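Props That Have to Survive the Run: Workshop Notes for Small Theaters 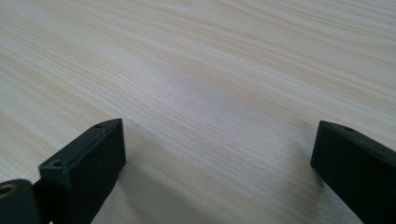 The first prop I ever built was a telephone for a two-act drama, and it came apart in the leading man's hand at the exact moment his character learned his brother was dead. He finished the call into the cord. These notes are for whoever has the glue gun this season.

Build for the forty-third row, then for the actor

The audience forgives almost anything past the front seats. The actor has to pick it up, slam it down and hide it in a coat every night, so ask before you build. "What do you do with it?" is the question. The script may say "he sets down the lamp," and then rehearsal happens and he is swinging it.

Letters and papers

Print every letter the actor reads aloud, in full, in type large enough for bad light. You will be told the lines are memorized. They were memorized when Temitope Ibrahim directed Turen for us too, and on opening night our messenger unrolled a royal decree that I had filled with a recipe for lentil soup. He got as far as "rinse."

To age paper, brew strong black tea, let it cool and brush it on both sides. Dry it flat on a rack. The oven works at its lowest setting with the door open, provided you stay in the kitchen, and you won't, so use the rack. Coffee gives a darker color and a smell that will follow the cast into the dressing room. Make a spare for every letter that gets torn up, plus a few for the night someone tears the wrong one. Jandia had a torn-up will in it and ran 13 performances. I made 20 wills and finished with none.

Food

Anything eaten on stage should be soft, bland and quick to swallow. Banana can be cut to pass for most things. White bread with the crusts off does for cake if you frost it with mashed potato, though do tell the actor, who will otherwise discover it in the middle of a wedding toast. Avoid crackers, nuts, powdered sugar and anything with a peel. Ask about allergies at the first rehearsal and write the answers on the prop table.

For whiskey, use weak tea, strained. For red wine, grape juice cut with water by half. It stains just as well as wine, so find out what the costume shop thinks before they find out what you think.

Stage blood

Corn syrup, red food coloring, a drop of blue and a spoonful of cocoa powder. Mix the cocoa with a little warm water first or it will clump. Add a squirt of dish soap if it's going on fabric, and leave the soap out if it's going anywhere near a mouth. Test it on a scrap of the real costume and wash the scrap. Chibuzor Wike, who played the uncle in Arner, still owns a shirt that I was told would come clean.

Refrigerate what's left and throw it out after a few days. By the second weekend it draws ants, and ants don't take direction.

Breakables

Real glass stays out of it. A plate that must smash can be cast in plaster, thin, and scored on the back so it goes where you want it to. Cast early, since plaster needs days to dry all the way through and a damp plate just lands with a thud. Sweep between scenes. Bare feet in act two are always a late idea of the director's.

Furniture

Glue and screw every joint. A chair that has held up your aunt for thirty years will not hold up a fight scene. Put felt under the legs of anything that moves in a blackout, and mark its place on the floor with glow tape. Use less tape than you'd like. For Hosseinzadeh we marked everything, and when the lights went out the stage looked like an airport.

The prop table

Cover it in brown paper, draw a box for each item and write the name inside. Check it at half an hour before curtain and again at intermission. Anything that has wandered off is in the green room, being used. I once found the murder weapon in a cheesecake.

Storing it all

Label the boxes by what's in them, since in two years you won't remember which show had the birdcage. Keep tea-stained paper away from mice. Take the batteries out of the lanterns.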